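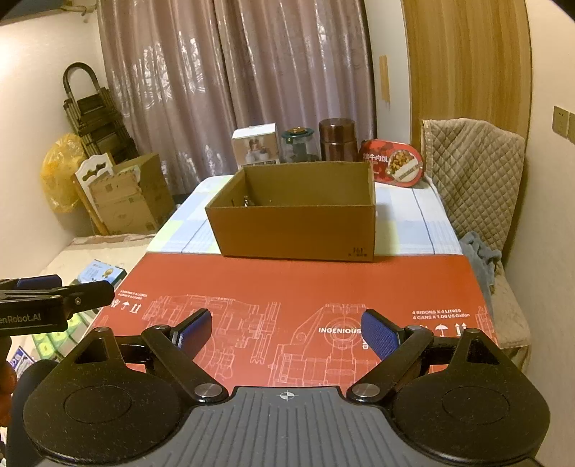
Packing task, bed setup. Items go from the back row into the open box.

Stastport Makers Help > Learning from Demonstration > Data collection

How much should I change between demos for a box packing task?
Asked by Gadisa Fikre in March

Hi all! First real question here after months of reading. I've been collecting demos at home with a pair of hand-held grippers and I'm having way more fun with it than I expected. You put your hands in, do the chore, and there's a training example. My arms are tired and I love it.

The task is simple to say. There's an open cardboard box on the bed and a row of household things behind it, up against the edge: a humidifier box, a jar with a lid, a tall thermos, a red food package. Pick up each thing, put it in the box, let go, come back out. Later I want the same policy to run on the two-arm rig at the Wirberg shop, where I get bench time in the evenings.

So far I have 2283 episodes, one item per episode. I train with Kahsay on its default settings, and I've only touched the batch size. Playing back on held-out episodes the predictions look great. When we put it on the arms, the thermos goes in nicely almost every try. The jar doesn't. The gripper comes down over the lid, closes too early and bumps the top fitting, and then it carries on to the box with nothing in its fingers and opens them very politely over the cardboard.

What I've kept the same:
the box, always open end up
the order of the row, left to right
the bedding and the curtains behind
me, my height and where I stand

What I've changed:
how far the box is from the row
which hand does the picking
the light (some before breakfast, some at night)

My questions. Should I be shuffling the row, and if so how often? Do I need other rooms or is that a waste at this stage? And should I throw out episodes where I missed a grasp and tried again? I've been deleting them on the spot, and Fasil Yimer at the shop thinks that's a mistake.

Adding the view from closer in, with the fingers over the box, in case anybody wants to judge how much of the row the camera keeps during the drop:
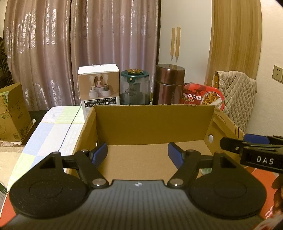

Letay Endale
Accepted answer

Shuffle the row! Do that before you do anything else. If the jar sits in the same slot every time, the policy can get a long way by learning "go to this spot and close" without caring much what a jar looks like. Your held-out episodes have the same order, so they can't catch it. I lost a whole winter's data this way with mugs, so I'm cheering for you to fix it early.

What works for me is to write out 12 layouts on index cards, mix them up, and change the card every few minutes. Move the objects nearer and farther too. Turn the thermos if it has a handle side. Leave something out of the row now and then and put something new in that never gets packed.

On the jar. Look at your own hands in the recordings before blaming the model. A lid with a fitting on top gives you two or three reasonable ways to grab it, and people switch without noticing. If half your demos take it by the body and half come down over the lid, the model may settle on something in the middle that works for neither. Pick one grasp. I'd go around the body from the side, fingers well below the lid, and do that every time. Then pause for a beat after closing, before you lift. That pause is dull to record and it helps a lot with the early closing.

Keep your retries. Fasil Yimer is right on this one. A miss followed by backing off and a good grasp is the only place your model can learn that backing off exists. Your empty-handed trip to the box is what I'd expect from a set where every close is a successful close. What I do throw out is anything where I stopped and thought, or put the grippers down halfway.

Other rooms: yes, but later. Do the shuffle first in the room you have, retrain, try it on the arms. Then take the box to a kitchen floor, a table, a couch. A small batch in each place beats a giant batch in one.

Comment from Gadisa Fikre: This is gold, thank you. I checked a few jar episodes and I do both grasps. I even change partway through a session, going from the side to over the top when I get tired. Cards are being cut up right now.

Comment from Letay Endale: Ha, everyone does. Do the jar first in a session, while your wrists are fresh.

Sosina Yilma
Answer

Get more data. Under 5000 you're guessing.

Comment from Letay Endale: I don't agree, it depends so much on what's in it. I've had a good two-object policy on 2000 episodes and a bad one on far more.

Gemechu Tefera
Answer

Agree with the accepted answer on nearly all of it. A couple of extras from packing jobs I've done with the same sort of grippers.

The drop end matters as much as the pick end. Once the fingers are down in a box the walls fill most of the view and the row behind can disappear, and the policy has to know when to let go from very little. So vary what's already in the box. Empty, one thing in a corner, half full. Gadisa, you say one item per episode, and if you clear the box between them then the model has never met a full one.

Also go slower on the way out. I used to yank my hand back as soon as I let go, and the robot learned to yank too — it flicked a soup can clean off the table. Great evening, but we had to stop for a while.

I label with Sorley and it lets you tag retries, so you can train with them and without them and compare. Worth the hour it takes to set up.

Comment from Gadisa Fikre: I do clear it! Every single time. OK, adding "leave stuff in the box" to the cards. Will post the jar results once I've had another evening at Wirberg.

Comment from Gemechu Tefera: Please do, and say which grasp you went with.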